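Quick one tonight, I have maybe 20 minutes before I fall over.

So the craft table. Some of you asked (ok, two of you asked) how the block stamp thing is going after I went on about it in May. It's going. Slowly. I said I'd have 100 little gift tags done for Hajar's sale and I have 4. Four that I'd let another person see, anyway.

The problem is always the surface. You want something flat with a tiny bit of give, and everything I own is either rock hard or slides all over the place. Tried a folded towel first - terrible, the print goes blotchy in the middle. Tried a magazine. Tried the back of a Zomstead catalog, which was ok until the ink soaked through and stuck the pages together. Then Hajar Chraibi, who has been doing this way longer than me, said just use cardboard. Plain brown cardboard, from a box, smooth side up. Swap it when it gets gross.

And she's right, annoyingly. A block stands up nice and straight on it, ink doesn't run off anywhere, and you can write on it. Mine is covered in pencil notes like "too wet" and "NO".

What I use right now, since I get asked:

- cardboard, cut wide enough that my wrist can rest on it too
- something wipeable underneath, shiny is fine
- a cutting mat off to one side, for the actual cutting and as a parking spot for scraps
- plain wood blocks, the cheap ones from El-Sayed, 300 in a bag which is too many blocks
- felt and foam scraps for the stamp faces

The foam is better then the felt by the way. Felt drinks the ink. Looks lovely, drinks the ink. 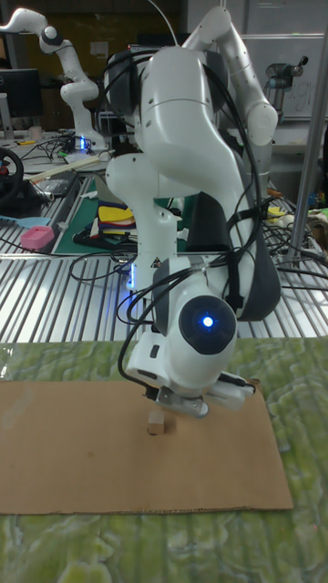
Anyway, edges. If your cardboard starts to fray at the front just leave it, I wasted a whole evening taping mine and then the tape lifted and left a sticky line right where my sleeve goes. Cut a new piece when you can't stand it any more. Boxes from the grocery store are thinner and dent too fast. The box my Birero lamp came in has been the best so far, thick but not too stiff. I'm on the last flap of it. Sad day coming.

Storage is still a mess. I keep my scraps in a pile, sorted by nothing. Mark Anthony Bañez sent me a photo of his drawers with little labels on each one and I closed it right away and went to eat toast. Maybe this winter. He also says to sand the block ends before you glue, 400 grit, just a couple passes, and ok that one I did try and the foam sits much flatter. So thank you Mark, the drawers are still rude.

Glue - still on the Miturus stuff, still no strong feelings. Takes forever. I leave the blocks standing overnight with the glued end up and a bit of wax paper on top. If you lay them on there side the foam creeps. Ask me how I know, I have a whole row of crooked stars.

Next is the leaf shape, then a plain dot, because I think I just want dots. Dots on everything. Also need to figure out if the blue ink is ever going to dry on the shiny tags or if I should switch to the uncoated ones before I ruin another pack.

Ok, bed. If anyone has thick cardboard they're throwing out, message me first.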